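Flexible Work Requests After Parental Leave: A Study of Two Employers

Student project report, Employment Relations
Akosua Asamoah

1. Introduction

In this report I look at what happens when an employee comes back from parental leave and asks to work different hours. Many news stories are about people who lose their job during pregnancy or leave. I was more interested in the time after, when the person has the job again but wants to change the pattern of the week. This is less dramatic and it is harder to find written material on it.

The question of the project was: how do managers in medium-sized companies decide on such a request, and what do the employees think of the way it was decided?

2. Background

A request for flexible work can mean many things. It can be fewer hours, a later start, work from home, or sharing one position between two people. In the company policies I have read, the employer must answer in writing and must give a reason if the answer is no. The word "reasonable" is used very often in these policies, but it is seldom defined. I think this is the centre of the problem. A manager who has a good relationship with the employee will find many things reasonable, and another manager in the same building will not.

Earlier I wrote a short essay on rosters in retail, and there the matter was simpler, as the hours are fixed by shop opening times. In office and technical work there is more freedom, so there is also more to argue about.

3. The two employers

I chose Uritz, which does payroll and records for other firms, and Disen, which makes fittings for medical rooms. Both companies agreed to take part if I did not name any employee. Uritz has a written policy of 27 pages. Disen has a form of 2 pages and leaves the rest to the team leader. I did not plan this difference, but it became important for the analysis.

4. Method

I used three kinds of material: the policies themselves, a short questionnaire, and interviews. The questionnaire was sent by the personnel office of each company to staff who had taken parental leave. The interviews were held in November, most of them in the late afternoon, when people could leave their desk. Each interview took less than one hour. I wrote notes by hand and typed them the same evening.

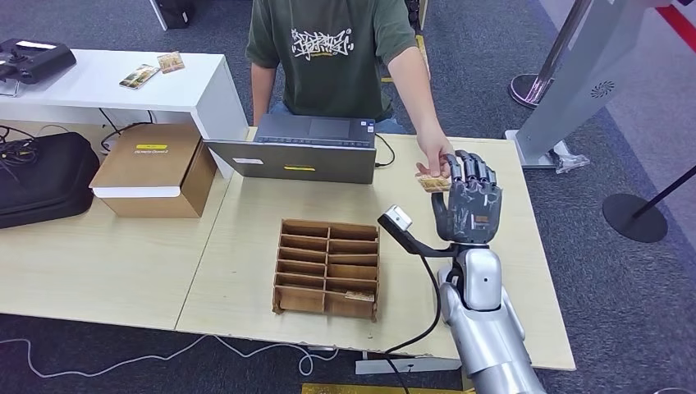

Figure 1. Passing a small packet across the table to a robot hand.

The interview guide had five questions. The first was always how the person came to make the request, and the last was what they would change in the process. I tried not to use the word "discrimination" unless the other person used it first, as my supervisor advised me that it can close a conversation too early.

For the analysis I sorted the statements by theme. At first I had too many themes and some of them were nearly the same, for example "trust" and "relationship with manager". I joined these together.

5. Results

5.1 How the request is made

At both companies the first step was almost always a spoken conversation. The form came afterwards. Several employees said that they would not have filled in the form if the manager had looked unhappy in this first talk. This means that the written records do not show all the requests. Some of them end before they exist on paper.

One employee at Uritz told me: "I asked in the corridor, he said it will be difficult, and I never asked again." In the records of the company this person made no request.

5.2 How the decision is made

At Uritz the managers followed the policy closely. The answers were slow but they were similar to each other. At Disen the answers were fast, and more of the employees I spoke with were satisfied, but two people with the same kind of position had received opposite answers. Neither of them knew about the other when the decision was made. Both learned it later at lunch.

The managers at Disen did not see this as unfair. One said that each team has its own workload and cannot be compared. This is partly true. However, none of the refusals that I was shown had any information about the workload.

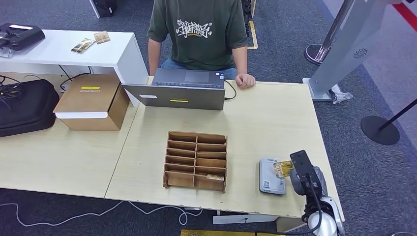 The reasons for refusal were mostly short. "Needs of the team" was the most common wording, and it was used for requests of very different size. A person who wished to start half an hour later received the same sentence as a person who wished to drop to three days. When I asked the managers to explain the wording, they could usually give me a much better reason in speech than the one they had put in the letter.

5.3 After the decision

I had expected that a refusal would be the main cause of bad feeling. In my interviews it was more often the waiting. Employees had to arrange child care without knowing their hours, and some of them paid for places they did not use. A few people whose request was accepted were still angry about this period.

6. Discussion

The theory of Amissah and Haren, which we discussed in the seminar, says that people judge a decision by its process as much as by its result. My material agrees with this on the whole. But I would add that a long policy does not make a good process by itself. At Uritz nobody I interviewed had read all of it, including the managers.

7. Limits of the study

Only two employers took part, and both of them wanted to take part, so they probably have a better practice than others. I spoke with few fathers. Also, my notes are not a full transcript, and some quotations may differ a little from the exact words.

8. Recommendations

Both companies should record the first spoken request with its date. The letter of refusal should name the task or the hours that cause the problem. There should be a fixed time for the answer, and it should be counted from the first conversation and not from the form.

Appendix A contains the interview guide. Appendix B contains the questionnaire in the version used at Disen, where one item was left out at the wish of the personnel office.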